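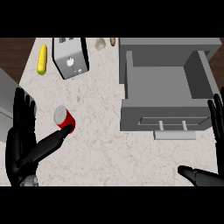
Yayra Asante and Arlo Begay
Hospitality Operations, term project report
Dec 8, 2018

## 1. Purpose

The project looked at how a change of ownership affects menu size and kitchen staffing in a mid-priced restaurant. The case is Jurić, a grill in Brelton that was sold by its parent group, Tumberg, to its former head chef. The group still runs a second site in Tollport, which we used for comparison.

## 2. Method

We collected printed menus from both restaurants before and after the sale, and received staffing sheets for November from each manager. Dishes were coded by station (cold, grill, fry, pastry). Ticket times came from the order system at Brelton, 167 dinner tickets in total. Tollport did not release its tickets.

## 3. Results

The Brelton menu dropped to 35 dishes after the sale. Most of the cuts were at the fry station, which now shares a cook with the cold station. Tollport kept the group menu unchanged.

The median ticket time at Brelton was shorter by 7 minutes than the figure in the old group manual. The manual does not say how its figure was measured, so the two may not match - we report the gap without testing it.

The new owner put the cost of reprinting menus and retraining at around $3,000. We did not see invoices.

## 4. Limits

One month of staffing data is short. Private parties were left in the ticket set by mistake and could not be separated later. Pastry was coded by Begay alone; the other stations were coded by both authors.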